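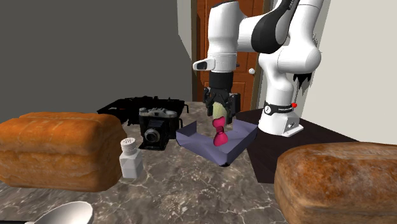

Chapter 3
Rate Setting in Small Holiday Lettings

3.1 The nightly rate

The price quoted for a holiday let is normally built from a base rate and a set of adjustments. The base rate is the amount charged for one night, for the standard number of guests, in the period of lowest demand. Adjustments are then applied for season, length of stay and extra guests. Fees that do not vary with the number of nights, such as cleaning and linen, are kept separate and shown on their own line of the quotation.

The distinction matters most for short stays. A fixed cleaning fee spread over a week adds little to the cost of each night. The same fee on a stay of 2 nights may add a large share, and guests comparing properties will usually compare totals. Owners of small properties therefore tend to set a minimum stay in high season, or to absorb part of the fee into the base rate.

3.2 Seasonal bands

Most letting agents work with three bands: low, middle and high. The boundaries follow local demand and need not match the calendar seasons. In a lakeside district the high band may begin in July; in a ski district it may fall entirely in winter. Qureshi and Tilahun, whose method is used throughout this chapter, recommend that bands be fixed before bookings open and left unchanged until the period ends.

The worked cases are drawn from two letting areas, Pever and Plakavness. Pever has a single summer peak. Plakavness has a summer peak and a shorter winter one, and its middle band is accordingly split.

3.3 Terms used in this chapter

Occupancy: nights let divided by nights available, over a stated period. Nights withheld for the owner's use are not counted as available.

Average rate: accommodation income divided by nights let, excluding fixed fees.

Yield: accommodation income divided by nights available. It is equal to occupancy multiplied by the average rate.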